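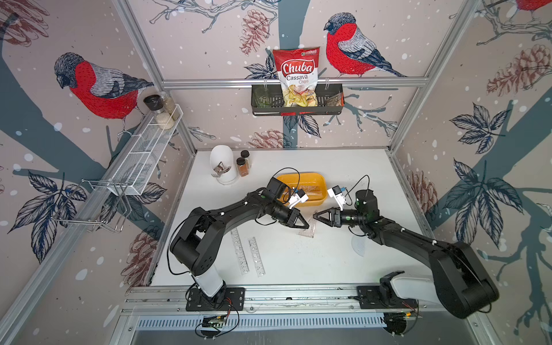

Why bother with a drone when a ute will do the job? Negin Asadi put that to me after the first lecture, and I've been chewing on it ever since, so we'll start there. Her point was that a ute carries more, costs less and doesn't mind the wind. All true! My answer (and I'd like you to pick holes in it) is that it depends on the road, and on whether you've got one.

Take the Geltville run, our case for the next two weeks. The depot sits on one side of the river and the clinic on the other, 14 km apart in a straight line. By road it's 176 km, because the only bridge that can take a loaded vehicle is way up the valley. Suddenly a small aircraft with a 13 kg box under its belly looks pretty handy.

Now, payload. Please don't just read the number off the brochure and move on. Maximum payload and maximum range are hardly ever available on the same flight – you trade one for the other, and the curve is steeper than most people expect. Draw it for yourselves before the tute. Put payload up the side and range along the bottom, then mark where the Geltville trip sits, out and back. Don't forget the reserve. I took marks off half the class for that last year and I'll do it again.
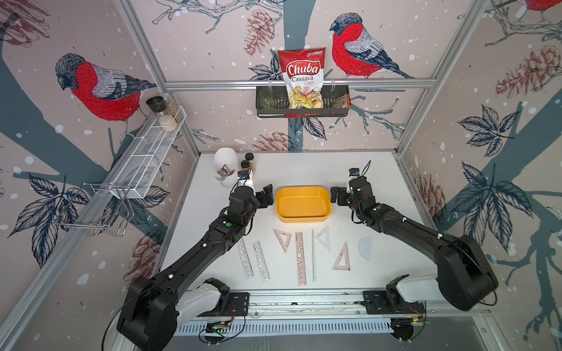
Simin Moradi reckons we should stop saying "out and back" altogether and plan to swap batteries at the far end. I quite like this, but somebody has to be there to do it, and you've now got a charging shed to pay for. Add it to your cost sheet as option 2 and see what happens to the price per kilo.

Reading before September: the Clamow notes on slung loads, mainly the bit on swing and gusts (skip the maths in the appendix if it scares you, we'll do it together). The Jalali chapter is optional but good on crosswind landings.

Cost sheets go to Joni Räsänen, not me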